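Drelum Phone Battery Replacement: Frequently Asked Questions

This page covers the paid battery replacement service for the Drelum and Drelum 2 phones, both made by Drilleck. It applies to phones bought in the United States. If your phone is still under its original warranty and the battery has failed, read the warranty question first so you don't pay for something that is covered.

Prices and turnaround times are the ones in effect now. They replace the ones posted here in April.

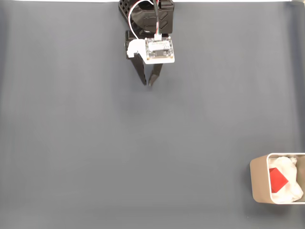
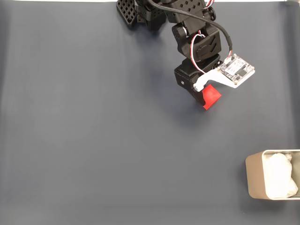

Which phones can get a new battery?

The Drelum and the Drelum 2, in every storage size and color. The Drelum tablet uses a different battery and is not part of this service. Phones bought from another country's store can be sent in, but the part may have to be ordered, and we can't give a turnaround time until it arrives.

How much does it cost?

The battery and labor together are $33, plus sales tax where it applies. The price is the same for both phones. Mail-in customers also pay for shipping to us. Return shipping is included.

If the screen is cracked, we have to replace it at the same time. The display has to come off to reach the battery, and a cracked one does not survive that. A screen and battery together cost $225. We will contact you before doing any work above the $33 price, and if you say no, the phone goes back to you as it was with no charge for the inspection.

How do I know if my battery needs replacing?

Open Settings, then Power, then Battery Condition. You will see one of three messages:

Good: the battery is holding a normal charge.
Fair: the battery is holding less than it did when new. Most people can keep using it.
Replace Soon: the battery is worn, and the phone may slow down or shut off under load.

We will replace a battery that reads Good or Fair if you ask, but you may not notice much difference. Before you book, look at the list of apps on the same screen. A single app running in the background can use more power in a day than everything else put together, and removing it costs nothing.

The Battery Condition page is missing on my phone. Where is it?

It was added in a software update. Go to Settings, then System, then Update, and install whatever is offered. After the phone restarts, leave it on the charger overnight. The page may show "Calibrating" until the phone has been through a full charge.

My phone shuts off at 20 percent. Is that the battery?

Usually, yes. A worn battery can't always supply enough power for the camera or a game, and the phone turns off to protect itself. It happens more often in cold weather. If it only happens outdoors in winter and the Battery Condition page says Good, the battery is probably fine and should behave normally once the phone has warmed up.

Is the battery covered by the warranty?

A battery that is defective is covered. A battery that has worn down through normal use is not. In practice, if the page says Replace Soon and the phone is still within its warranty period, send it in as a warranty claim and choose "battery" as the reason. There is no charge if the claim is accepted. If it isn't, you will be offered the $33 service and can decide then.

Bring or include your receipt. If you don't have it, the serial number is enough in most cases, but phones bought secondhand sometimes show a sale date earlier than the owner expects.

Can I get it done in person?

Yes, at the Dimville service counter. Book through the Sayce app or by phone. Walk-ins are taken when there is an open slot, but afternoons fill up and you may be asked to leave the phone and come back.

With a booking, the work normally takes 2 hours. Please arrive with the phone charged to below half. We don't open phones with a full battery, and running one down adds to the wait.

How long does mail-in take?

Plan on 4 business days from the day we receive the phone to the day it ships back. Travel time in each direction is extra. You will get a message when the phone arrives, another if there is a question about the repair, and a last one with the tracking number.

How do I pack the phone?

Use the prepaid mailer if you requested one, or a small sturdy box. Turn the phone off. Take off the case and any stick-on grips, and remove the SIM card and memory card. Do not include the charger or cable. We don't need them, and returning them separately is slow.

Do not mail a phone with a swollen battery. See the next question.

The back of my phone is bulging. What should I do?

Stop using it and unplug it. Don't press on the back to flatten it, and don't try to charge it again to save your data. A swollen battery can catch fire if it is punctured or overheated. Put the phone on a hard surface away from anything that burns and call the service line. If you live near Dimville, you can bring it in without a booking. If you don't, we will tell you where to take it. Carriers won't accept it as ordinary mail and neither will we.

Will I lose my photos and messages?

Replacing the battery does not erase the phone. Even so, back it up first. Repairs sometimes turn up other damage, and if the main board has to be changed, everything stored on the phone goes with it.

To back up, open the Sayce app, choose Backup, and wait for the check mark. Photos in a separate cloud service are not part of the Sayce backup, so check those on their own. Text messages are included. Call history is not.

Do you need my passcode?

No. Our test mode runs without unlocking the phone. You do need to turn off the Lost Phone lock before handing it over. With it on, the phone can't enter test mode and we have to return it unrepaired. In Sayce, go to Devices, pick the phone, and switch Lost Phone off. You can turn it back on when you get the phone back.

Will the phone still be water resistant?

We replace the seal around the display each time we open a phone. The original rating was measured on new phones, and we don't promise that a used one will match it. If the frame is bent or dented, the seal may not sit flat. Our advice is to keep any repaired phone away from pools and showers.

Can I use a battery from another company?

You can, and it won't block your phone from getting software updates. The Battery Condition page will say "Unknown" and won't show a reading. If something goes wrong because of the battery or the way it was fitted, that damage isn't covered by the warranty. The rest of the warranty stays in place.

Do you sell the battery on its own?

Not at this time.

Does fast charging wear the battery out?

Heat does more harm than speed. Fast charging on a nightstand is fine. Fast charging under a pillow, on a car dashboard in the sun, or while playing a game is not so good. The phone slows charging down by itself when it gets too warm, and you may see "Charging paused" on the lock screen.

Should I let the battery run all the way down?

No. That advice comes from older types of batteries. Charge whenever it suits you. If you plan to put the phone away for several months, leave it about half full and turned off.

What happens to the old battery?

It goes to a recycler. We can't give it back to you.

Is the new battery guaranteed?

Yes, for one year from the repair date, or until the end of the phone's original warranty if that is later. Keep the repair slip. If you sell the phone, the guarantee goes with it.

How do I cancel a booking?

In Sayce, open Bookings and tap Cancel. There is no fee. If you already have a prepaid mailer and won't be using it, throw it away. You aren't charged unless it is scanned.

Comments

The battery page showed Calibrating for two days on mine before it gave a reading. I was ready to call, then it said Fair. Might be worth adding that it can take longer than one night.

Does the $33 price apply if I bought the phone used? Can't find that anywhere on here.

Reply to above: it did for me. They asked for the serial number and that was all.

Forgot to turn off the Lost Phone thing and mine came back in the mail untouched. My own fault, but that step should be at the top of the page, and in bold.

Took my Drelum 2 to the Dimville counter. In and out in under two hours. Battery lasts until bedtime again. Parking is behind the building, the front spots are for the pharmacy.

Please sell the battery separately. I have fixed my own phones for years and would rather not drive an hour for this.

Any plans to cover the tablet?

Last updated: September 2019

Contact Drilleck Service | Copyright Drilleck. All rights reserved. | Back to top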